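Pendeser Handführset für Greifarme

Vormachen, aufzeichnen, abspielen: Mit dem Pendeser bringt ihr einem Roboterarm eine Aufgabe bei, indem ihr ihn führt. Entweder direkt mit der Hand am Arm oder aus der Entfernung über den Steuergriff.

Artikelnummer: 873
Hersteller: Prolosow
Lieferumfang: Steuergriff, Führungsring, Fußtaster, Anschlussbox, Netzteil, zwei Kabel, Software Pillow (Lizenz für einen Arbeitsplatz)

Wofür das Set gedacht ist

Wer schon einmal versucht hat, das Öffnen einer Klappe Punkt für Punkt zu programmieren, weiß, wie zäh das werden kann. Die Klappe bewegt sich auf einem Bogen, der Griff dreht sich mit, und wenn der Finger nur ein wenig zu steil ansetzt, rutscht er ab. Mit dem Pendeser nehmt ihr den Arm an die Hand (im wörtlichen Sinn, wenn ihr mit dem Führungsring arbeitet) und zeigt ihm den Weg. Pillow schreibt dabei Gelenkstellungen, Greiferöffnung und Kamerabilder mit, alles auf derselben Zeitachse.

Wir haben das Set seit Juni im Vorführraum stehen und sind ehrlich begeistert, wie schnell man hineinfindet. Nach ein paar Versuchen denkt man kaum noch an den Griff in der Hand und schaut nur noch auf den Finger am anderen Ende!

Zwei Arten zu führen

Führungsring: Der Ring wird hinter dem Greifer auf den Flansch geschraubt. Drückt man ihn leicht zusammen, wird der Arm weich und lässt sich bewegen, lässt man los, bleibt er stehen. Gut für große, klare Bewegungen und für alle, die zum ersten Mal einen Arm führen. Die eigene Hand kann dabei ins Kamerabild geraten. Wer die Bilder später zum Trainieren braucht, nimmt lieber den Steuergriff.

Steuergriff: Man sitzt oder steht neben der Zelle und führt den Arm aus der Entfernung. Der Griff überträgt Lage und Drehung, der Abzug öffnet und schließt die Finger. Der Maßstab ist in sieben Stufen einstellbar. In der feinsten Stufe wird aus einer weit ausholenden Handbewegung eine winzige Bewegung an der Fingerspitze, und man kann sich ganz in Ruhe an eine Kante herantasten.

Mit dem Fußtaster startet und beendet ihr eine Aufnahme. Klingt nach einer Kleinigkeit, aber beide Hände frei zu haben ist Gold wert.

Übungsaufgabe: der Kleinofen

Unsere liebste Aufgabe für den Einstieg ist ein gewöhnlicher Kleinofen auf dem Tisch. An ihm lässt sich fast alles üben, was später schwierig wird: eine Tür mit breitem Griff, zwei Drehknöpfe übereinander, dazu eine Glasscheibe, die spiegelt und der Kamera das Leben schwer macht.

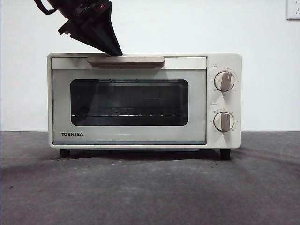

Die feste Kamera blickt auf den Türgriff, die Kamera am Greifer auf Bedienfeld und Seitenwand.
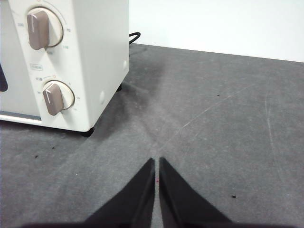
Fotos: Siwan Lougher / Prolosow

Für die Tür empfehlen wir, den Finger von oben an den Griff zu führen und erst dann die Richtung zu wechseln. Beim Ansetzen ruhig eine halbe Sekunde stillhalten. Pillow erkennt solche Pausen und schlägt an der Stelle eine Schnittmarke vor, sodass ihr Anfahren und Öffnen später getrennt bearbeiten könnt.

Die Drehknöpfe sind die Kür. Ein flacher Griffsteg will mittig gefasst werden, sonst schiebt man das ganze Gerät über den Tisch — uns mehr als einmal passiert. Recep Avcı aus unserer Anwendungstechnik fährt den Knopf deshalb mit offenen Fingern an, dreht das Handgelenk passend zum Steg und schließt erst danach. Seine Vorführungen liegen der Software als Beispielprojekt bei, samt den misslungenen.

Was die beiden Blickwinkel bringen

Pillow nimmt bis zu vier Kameras gleichzeitig auf, zwei reichen für die meisten Tischaufgaben. Die feste Kamera zeigt, wo der Arm im Verhältnis zum Gerät steht. Die Kamera am Handgelenk hat die Fingerspitzen immer im Blick und wandert mit, was beim Feinausrichten unglaublich hilft. Beim Abspielen laufen beide Bilder nebeneinander, darunter die Kurven der Gelenke. Man zieht den Zeiger über die Kurve und sieht sofort, was der Greifer zu diesem Zeitpunkt gemacht hat.

Ein Tipp zur Ausrichtung: Die Handgelenkkamera so neigen, dass beide Fingerspitzen unten im Bild bleiben. Dann fehlt beim Führen nie der Bezugspunkt.

Technische Daten

Führungsarten: Ring am Flansch, Steuergriff mit Abzug
Maßstabsstufen: 7
Aufzeichnungsrate Gelenke: 200 Werte pro Sekunde
Speicher der Anschlussbox: 1.000 Vorführungen, danach Export nötig
Kameraeingänge: 4
Anschluss an den Rechner: Netzwerkkabel
Export: offenes Tabellenformat, Einzelbilder oder Video
Sprachen der Oberfläche: Deutsch, Englisch, Lettisch, Türkisch

Passendes Zubehör

Tischklemme Priedītis: hält den Steuergriff in Ruhestellung und dient als Armauflage. Bei langen Aufnahmereihen sehr zu empfehlen, die Schulter dankt es.
Schmale Finger, Paar: laufen spitz zu, für Griffe, Stege und enge Spalten.
Zweiter Fußtaster: markiert misslungene Durchgänge schon während der Aufnahme.

Vor dem Einsatz

Der Führungsring setzt einen Arm mit Drehmomentmessung in allen Gelenken voraus. Bei Armen ohne diese Messung lässt sich nur der Steuergriff verwenden. Während der Führung am Ring gilt die reduzierte Geschwindigkeit, die in der Anschlussbox fest hinterlegt ist. Der Not-Halt des Arms bleibt jederzeit wirksam und muss für die führende Person erreichbar sein. Bitte übt an Elektrogeräten nur bei gezogenem Netzstecker.

Häufig gefragt

Wie viele Vorführungen brauche ich?
Zum reinen Abspielen genügt eine gute. Wer ein Modell trainieren möchte, sollte deutlich mehr einplanen und das Gerät zwischendurch immer wieder ein Stück verschieben oder drehen. Gerade diese kleinen Unterschiede machen die Daten brauchbar.

Kann ich eine Vorführung nachträglich korrigieren?
Ja. Abschnitt auswählen, Arm an den Anfang fahren lassen, neu führen. Pillow glättet den Übergang — wie stark, stellt ihr selbst ein.

Geht das auch mit links?
Ja, der Steuergriff ist symmetrisch gebaut, und der Abzug lässt sich umstecken.

Stand der Angaben: 2022-08-28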